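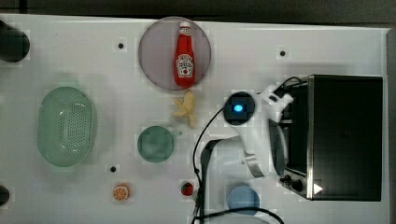 Isn't this just flash cards with a bigger price tag, a reader wrote under my last post, when I said I'd be trying the Skornusano long division kit. Also wanted to know if it teaches remainders properly or skips them like the last one did.

Fair. Short answer, no and yes. Long answer below, typing fast, school pickup soon.

Skornusano Long Division Kit, review

What you get: a folding place value board, a bag of number tiles, a dry erase marker, a problem book. The book says 500 problems on the cover and I believe it, my hand hurt just flipping through. Made by Villemine, same people as the multiplication wheel I reviewed in the spring. Box is flimsy. Mine had a split corner by the second evening and the tiles live in a zip bag now.

Setup took no time. Open board, dump tiles, go. The instruction sheet is one folded page, small type, and the worked example on the back has the bring-down arrow pointing at the wrong digit. It's a printing mistake I think, the same example in the book is fine. If you're handing this to a grandparent or a sitter, cross it out first.

How it works. Divisor goes on the left in the blue column, dividend across the top, one tile per box. You build each step underneath with tiles and the columns keep everything lined up. That's the whole idea really and it's a good one. My younger one knows her facts fine, what she can't do is keep her digits under each other, so she'd do 432 divided by 6, get the 7 right, then drop the 2 in the wrong place and end up with something wild. On the board there is no wrong place, the tile sits in its box or it doesn't fit. She did that same problem and got 72 and then wanted another, which was new.

Zeros in the middle. The big test for me. Take 618 divided by 6. Every kid writes 13. The board has a box sitting over the 1, and it looks wrong left empty, so you put a zero tile there and get 103. The book spends a whole section on this and I'd say it's the best section in it. Slow, lots of repeats, a bit boring. Good boring. 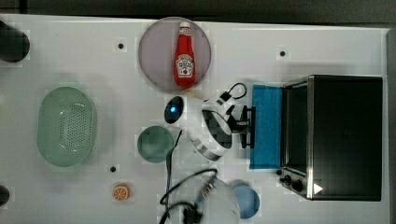 Remainders, since you asked. They're in. There's a separate red box at the end of the top row for the remainder tile, and the book makes you check it against the divisor each time, is it smaller, yes or no, circle one. So 50 divided by 8 gives you 6 in the answer row and 2 in the red box, then you multiply back, 48, add the 2, there's your 50. Checking by multiplying is in there from the first chapter and not saved for some bonus page. Later on you get remainders as fractions, so that same 2 becomes 2/8 and then 1/4. Remainders as decimals get one skimpy page near the back. Not enough. A kid who hasn't done decimals is going to be lost, a kid who has will want more of it.

Word problems are weak. Buses, buses, cookies, buses. Some of them want you to round the answer up (you can't hire part of a bus) and the answer key does not always round up. I found two where the key just says the remainder and leaves it there. Check the key yourself before you mark anything wrong, I had to apologize.

The marker. Dries out fast, smears under a left hand. Both kids here are lefties so this is maybe a bigger deal for us then for you. We used our own fine tip one and it wiped off the board clean, even the next morning.

Tiles. Nice weight, numbers are easy to read, but the 6 and the 9 are only told apart by a little line under the digit and it rubs off. Ours is half gone on a couple of them already. I went over the lines with a permanent pen. Also not enough zeros!! You run out on the bigger problems and end up using a blank.

Compared with the Plesdale one, which a lot of you have: Plesdale is paper only, graph paper pads with the division bracket already printed. Cheaper, packs flat, and if your kid only needs the columns then thats plenty. No remainder box, no zero practice to speak of. For a kid who's really stuck I'd go with Skornusano, then move to the Plesdale pads after a few weeks so they're not depending on tiles. That's what we're doing and the switch went ok. Some grumbling.

I also looked at the Krishnan workbook series and sent it back. Partial quotients all the way through, good method, but the school here grades on the standard layout and I wasn't going to teach both in the same month. If your school does partial quotients then ignore me and get that.

Two digit divisors. The board does handle them, there's a second blue column that folds out. Estimating is still the hard part and tiles don't help you there. For 782 divided by 34 you still have to look at 78 and 34 and guess 2. The book says to round the divisor to the nearest ten first, so 30, and that gets you there on this one, but there are others where the guess comes out too big and it doesn't explain what to do when your subtraction goes below zero. You take one off and try again. One sentence would have fixed it. I wrote it inside the cover.

Who it suits: grades 4 and up, knows the times tables reasonably well, messy on paper. If the times tables aren't there yet get those first, the kit assumes them and gives no chart.

Score, 4 out of 5. Lost a point for the answer key and the box. Would of been less if the zero section wasn't so good.

Next one is the protractor set, people keep asking. Probably after the holidays.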